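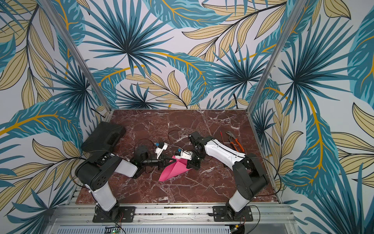
Rastetar opens new assembly hall for low-voltage switchboards and brings panel testing back under its own roof

After a good deal of planning, and rather more patience from our customers than we had any right to ask for, Rastetar is delighted to announce that its new assembly hall for low-voltage switchboards and motor control panels is open and taking orders. The first boards went through the test bay in January, and the remaining lines will move across from the old building in stages through the spring.

Rastetar has been making distribution boards, control panels and metering cabinets for 27 years. We began with small boards for farms, workshops and the odd village hall, and many of those early customers still ring us when they need a spare door lock or a new set of busbar supports. Over the years the work has grown to take in water pumping stations, cold stores, bakeries, school kitchens and a fair number of office blocks, and for a long time now we have simply been short of room. Finished cabinets stood in the corridor waiting for the lorry, and anybody wanting to reach the stores had to go round the outside of the building, rain or shine.

The new hall puts an end to all that. It has 18 assembly bays, each with its own lifting point, wiring bench and drawings screen, so that a board can stay in one spot from the bare frame to the final label. Copper cutting and bending has a room to itself at the north end, well away from the wiring benches, and the stores run the whole length of the back wall with a counter that opens straight on to the shop floor. Our wiring team asked for better light and more sockets, and we are happy to say they got both.
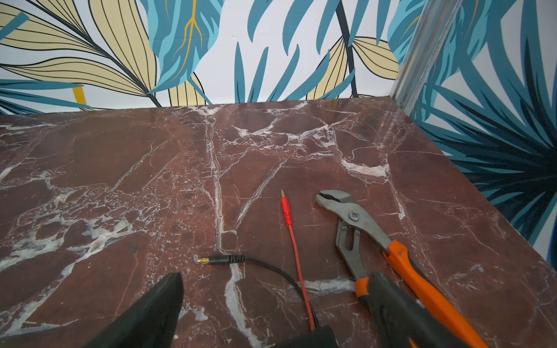 The change that will matter most to customers is the test bay. For several years our larger boards have been sent out to a partner for their routine tests before delivery, which worked well enough but added days to every job and a lorry journey in each direction. From now on, insulation, continuity and functional testing will all be carried out in-house, and customers are warmly invited to come along and watch their own equipment being tested. There is a small viewing room with a kettle and comfortable chairs, and we would ask only that you let the sales office know by the Thursday before you plan to visit.

Alongside the move, we are bringing out the Arow range of wall-mounted distribution boards. Arow takes over from our older wall-mounted cabinets and has been drawn up very largely from the remarks that installers have passed on to us over the years, some of them quite forcefully put. The gland plates come off from the front. The door can be hung on either side without drilling. There is more space behind the neutral bar, and the earth terminals are finally where a person with ordinary-sized hands can get a screwdriver to them. Arow boards come in 2 depths and can be ordered with or without a metering section. Spares for the older cabinets will of course stay in stock, so please don't feel you need to change anything that is working happily.

We are also very pleased to say that Lachance, who have supplied our enclosures since the early days, have agreed to carry on doing so for the new range. Their sheet metal shop is a short drive from ours, and it has been a great comfort during the move to be able to pop over with a drawing and sort out a hinge position face to face. The painted finish on the Arow doors is theirs, and we think it looks very smart indeed.

Customers who use our Paro motor control panels will see few changes. The panels themselves stay as they are, with the same order codes and the same drawings, but they will now be built in the new hall and delivery should be quicker. Our standard delivery time for a Paro panel is now 30 working days from approved drawings, and we hope to bring that down further once everybody has found out where everything is kept.

The service desk, the repairs workshop and the training room are staying in the old building for the time being. If you are returning a unit for repair, please carry on using the old goods entrance and not the new one, as the two are on different sides of the road and the drivers have already had one or two unnecessary walks. Telephone numbers and email addresses remain the same for every department.

An open day for installers, consultants and anyone else with an interest in switchboards will be held once the last of the lines has moved in. Invitations will go out by post with the spring price list, and there will be a hot lunch. Anyone who doesn't receive the price list and would like to come is very welcome to ask the sales office for a place.

Notes for editors

Rastetar designs and builds low-voltage distribution boards, motor control panels and metering cabinets for commercial, agricultural and industrial customers. Data sheets for the Arow range and further information about the new hall can be had from the Rastetar sales office on request.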